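Taming the Laundry Pile, Small Apartment Edition

Posted Jan 28, 2022 by Gleice Guimarães

I lived in a hostel for 11 months and learned two things: how to sleep through a stranger's alarm, and how to do laundry with almost no room for it. The first skill is of limited use now.

Sort as you undress. Darks in one bag, lights in another, towels wherever towels go in your house. A sorting session on the floor is how you end up with a gray dish towel and a pink undershirt.

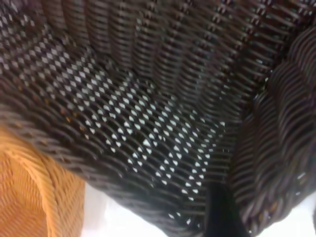

Turn jeans inside out and close the zippers, or they will chew on everything else in the drum. Wash them at 30 degrees Celsius (that's cold, more or less, on an American machine). The 90 setting is for people with a grudge against elastic.

Use less detergent than the cap suggests. The cap is made by people who sell detergent. If your towels feel like roofing, run them once with a cup of white vinegar and skip the softener from then on.

Socks: pin the pairs before washing. My neighbor Marlene has done it since December and has become unbearable about it.

Next week: ironing, and how to avoid it.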